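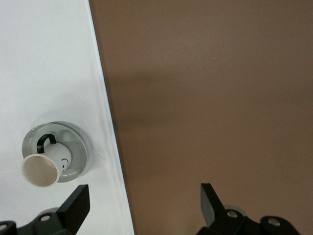 Clunden Matte Surface Oil, Interior

Tabletops, desks, shelves, window seats
Sold by Grindeo
Page last revised May 14, 2025

Most finishing oils are sold with the same handful of promises: one coat, food safe, lasts for years, anyone can do it. We stock Clunden because it does a fairly plain job at a fair price, and we'd like you to read this before you order a can you may not need.

What it is

A drying oil with a little wax in it, meant for bare or previously oiled wood indoors. It soaks in, hardens over several days and leaves a low sheen. It won't build up a film the way varnish does, so it won't hide dents or fill open grain. If you want your old table to look dipped in glass, buy something else.

It will do nothing useful on laminate, painted board or anything already sealed with polyurethane. The oil sits on top, stays sticky and has to come off with mineral spirits. We get returns over this every month, and opened cans can't be refunded.

About the one-coat claim

The label says one coat. We don't believe it. On maple and other tight-grained woods, one coat looks fine on the first day and patchy once the table has seen a few wet glasses. On oak it goes on hungry and uneven. Plan on two coats for a shelf and 3 for a table that gets eaten at. Clunden's own instruction sheet says "repeat if desired," and you will desire it.

Coverage

A can is rated at 176 square feet. That figure is for a single thin coat on sanded hardwood, wiped off properly, with no spills and no thirsty end grain. Divide by the number of coats you intend to put on, then take off a bit more for old softwood, which drinks the stuff. One can still does an ordinary dining table with plenty left over. Please don't buy two to be safe, because an opened can starts to skin over on the shelf.

Drying

Touch dry overnight in a warm room. The label is vague about full cure, so we'd leave it at least 6 days before putting down anything heavy, and longer in a damp house. Rubber feet on lamps and monitors are the worst offenders. They grab at fresh oil and leave rings, and a ring usually means sanding that area and starting over.

Putting it on

Sand to a medium-fine grit. Going finer feels nice but closes the surface, and the oil takes badly.

Vacuum, then wipe with a barely damp cloth and let it dry.

Stir the can from the bottom. Shaking puts bubbles in it.

Spread thinly with a lint-free rag or a white pad, wait 40 minutes, and wipe off everything that hasn't gone in. It should feel almost dry under your hand. Nearly all the complaints we see come down to too much oil left on top.

Lay used rags flat outdoors to dry before throwing them out. Oily rags bunched up in a bin can heat up and catch fire. That warning is on every can of every brand and it is the one piece of label copy we would never argue with.

Compared with the others we carry

Brostov Hard Oil costs more and holds up better to hot mugs. It also smells strong for days and turns pale wood a little orange. For a kitchen table with children at it, the extra money is probably fair. For a bookcase it's a waste.

Chuang Natural is the cheap one. It's thin, easy to wipe on and needs topping up often. Fine for picture ledges. We've stopped recommending it for desks.

"Food safe"

Once cured, Clunden is sold as suitable for surfaces that touch food. So are most of its rivals – the phrase gets used pretty freely. For a table we wouldn't worry. For a cutting board, use plain mineral oil and save yourself the money.

From a customer

"Color was darker than the sample card, which I half expected. Two coats on a walnut desk, third one next spring maybe. Coffee wipes off. Hand sanitizer does not, it left a dull spot I had to re-oil." – Lionel Bouvier

His dull spot is typical. Alcohol gets through any oil finish we've tried.

Shades

Clear, Light Brown, Dark Brown. Clear still warms the color of the wood a shade or so. Test on the underside first, with the same sanding you plan to use on top.

Shipping

Ground only. Classed as a combustible liquid, so no air shipping and no post office boxes.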